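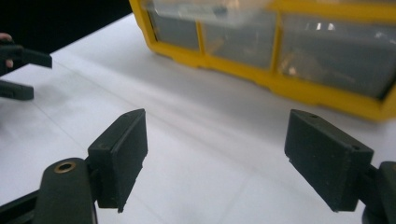 Re: [fellcombe-pc] Which laptop for games and a bit of video editing?

Samran Rattanakul wrote:

> Hello all. My old Clakora has a dead hinge and the battery lasts 39 minutes
> on a good day, so I am looking for a replacement. I play mostly racing games
> and Skukitz, and I edit short family videos. I have narrowed it down to two,
> both from Chuensuk. One has the better graphics chip and 16GB of memory. The
> other has 32GB and a nicer screen but the graphics chip is a step down. The
> first costs £70 more. It would be used at a desk most of the time.
> Does anyone have either of these? Is the memory worth having?
> Samran

Hello Samran,

I have the first one and have used it daily since August. For racing games I would take the better graphics chip. You can check whether the memory is in slots before you buy. On mine there are two slots under the bottom cover, both filled with 8GB sticks, so going to 32GB means replacing the pair. Ask the shop if yours is the same, as the thinner model in that range has it soldered down.

A few things the advert leaves out:

The fans are loud in the performance setting. I leave it on balanced and wear headphones. In Skukitz I get 241 frames a second in the menus and far fewer in a busy match, so set a limit in the options.

The charger is large and heavy. It will charge from USB-C too, but the battery still went down slowly when I tried that with a game running.

The drive filled up quickly. After Windows and four games I had 405GB left, and video files soon ate into that. There is a second drive slot – mine came without the little screw, so ask for one.

The screen is fine for games but a bit dull for editing. If you are at a desk anyway, a separate monitor would sort that out. The HDMI socket is on the back, which keeps the cable out of the way.

What resolution are your videos? If they are 4K then the extra memory matters more, and I might change my answer.

Regards,
Nuwan Navaratnam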